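Rerwood 2 nightstand, gray

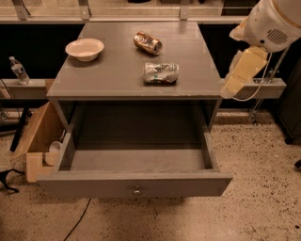

Rerwood in gray, drawer open. Bowl not included.

Wood, flat top, one drawer. Back in stock at Trollport from May. Ships flat, 6 screws, allen key in the bag. Takes 2 people if your in a hurry, one if not.

Old Noguchi knobs fit, same thread. Matching bed frame is seperate, see Hurenbridge page.

First run was 2000 units, mostly gone. Wipe with a damp cloth, no bleach.

Orders and spare parts: ask for Misaki Chiba, before noon is best.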